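Stivivar Boards > TV Talk > Daytime & Soaps

Is anyone still watching Harbor Lane?

porchlight_tv
February 17, 2022
So I skipped three weeks and came back to find Hrynyshyn Hospital has a whole new wing and the twins are suddenly old enough to drive?? They were in first grade in July! I've watched this show for 18 years and I know they age the kids up, but come on. Did I miss a scene that explained any of it?

mudroom_mel
Nope, no scene. They came down the stairs taller and everyone asked what was for breakfast. I kind of love it. I thought the new girl was great in the custody episode, way better than I expected.

ovenmitt77
Gonna disagree with Mel. She's fine, but he mumbles every line and I had to put the captions on. Also they dropped the blackmail story right in the middle to make room for teen stuff. Who had the letters? I want my letters back.

porchlight_tv
THE LETTERS. Yes. I figured that was the part I'd missed.

quietcouch
The letters were settled in episode 122, the one with the ice storm. The aunt burned them. It goes by fast, it's right before the last commercial.

ovenmitt77
She burned an envelope. We never saw what was in it. I will die on this hill.

mudroom_mel
lol you said the same thing about the will

ovenmitt77
And I was right about the will!

tallboy_reruns
Does anybody know where to get the old seasons? Urkero used to have everything and now it stops at season 3. I wrote to them and got a form letter back.

quietcouch
Ovitum has 252 episodes up, but the order is a mess. The wedding is listed before the engagement. Go by the air date and ignore the numbers.

tallboy_reruns
Thanks, trying that tonight. I only want the lighthouse years, before they recast the sheriff.

mudroom_mel
The second sheriff was better, fight me

porchlight_tv
Mel, no. The first one had that voice! My mom used to call me during the commercials just to talk about him, and we'd both miss the start of the next scene because neither of us would hang up. Anyway, I'm going back to watch the ice storm one this weekend, and I'll pause on that envelope for ovenmitt.
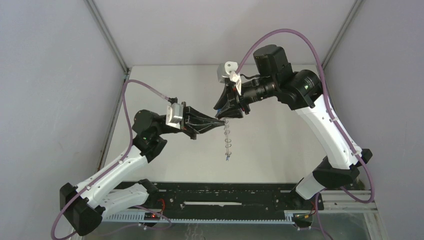
If there's any writing on it I'll post what it says, and if it's blank I guess we're arguing about this until the season finale.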